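README - Pelport room inventory

Contents of this folder

This folder holds the inventory of the back room at the Pelport house: a written list, a set of photographs, and a short log of changes. The list was started by Titilayo Isah and is now kept by Henryk Michalski. It covers the door, the floor, the boxes along the wall, and anything set down on top of them. It does not cover the hallway or the two rooms upstairs, which have their own folders.

Version: November 8, 2019

Files

list.csv - one row per item, 70 rows in this version
photos/ - pictures of the room, numbered in the order they were added to the folder
changes.txt - what was added, corrected or struck out
labels.txt - wording copied from box labels that could be read in person

Columns in list.csv

item_id - a number that is never reused, even after an item is struck out
name - a short everyday name, such as "door" or "long box"
place - door side, wall side, corner or open floor
material - filled in only when the person listing the item was sure
finish - color first, then anything else worth noting
condition - good, worn, damaged or not checked
entered_by - initials

Leave a field blank if you don't know. Do not write "unknown" or "n/a", as both spellings turned up in the first version and had to be cleaned out by hand.

Notes on groups of items

1. Door and hardware

The door is listed as one item and its hardware as another. The wood is a reddish brown with the grain running up and down, and the finish is entered as "mahogany color", which says nothing about the species. There is a raised panel with beveled molding. The lock plate has its own row: golden bronze in color, dull, rounded at the lower end. The key hangs in the lock on a small ring and goes under the same row as the plate. Please leave it in the keyhole when you have finished checking. The sheet of plywood lying on the floor by the door is entered under flooring and boards, although it is not fixed down. Its place is "door side". 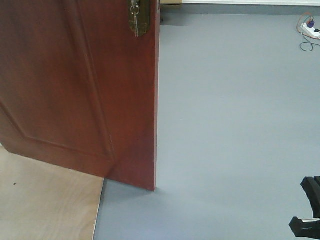
2. Boxes and wrapped goods

A box and whatever is in it get separate rows, linked by the box_ref note at the end of the name. This was Salamatu Ojo's suggestion, and it fixed most of the double counting in the July version, where a box and its contents were sometimes one item and sometimes two.

Wrapped bundles are listed by the color of the wrapping and are not opened for the inventory. The green one in the corner is entered as "bundle, olive green, plastic wrap". Its contents field is blank and stays blank until Okonkwo confirms what was sent. Tape and stickers are part of the wrapping and do not get rows of their own.

Cloth lying over another item is a separate item. Use "fabric" for the name unless you have unfolded it and know what it is. Kyrylo Stelmakh entered two pieces as "jacket" early on, and both have been changed back.

For boxes, write down any mark on the outside exactly as it stands, including single symbols. Open or closed is recorded in the condition notes. Flaps are not measured.

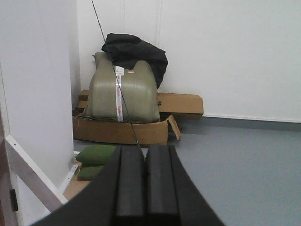 Green wrapped bundle in its open box, with black fabric over it and the long box against the back wall.

3. Small things

Anything that fits in one hand goes in a group row, by place. There are 11 group rows. The items inside them are not described one by one.

Known problems

- Colors were entered by different people under different lamps. "Tan", "beige" and "light brown" overlap a good deal.
- The place field was added late. Rows 1 to 30 were filled in from memory and then checked by Yiğit Saraç, but only for the wall side.
- Several photographs show the same item from different sides. The number of pictures says nothing about the number of items.

Changing the list

Send corrections to Henryk with the item_id and the new wording. Struck-out rows stay in changes.txt with the initials of whoever removed them. The next check will add the shelf from the Iva room once it has been moved over.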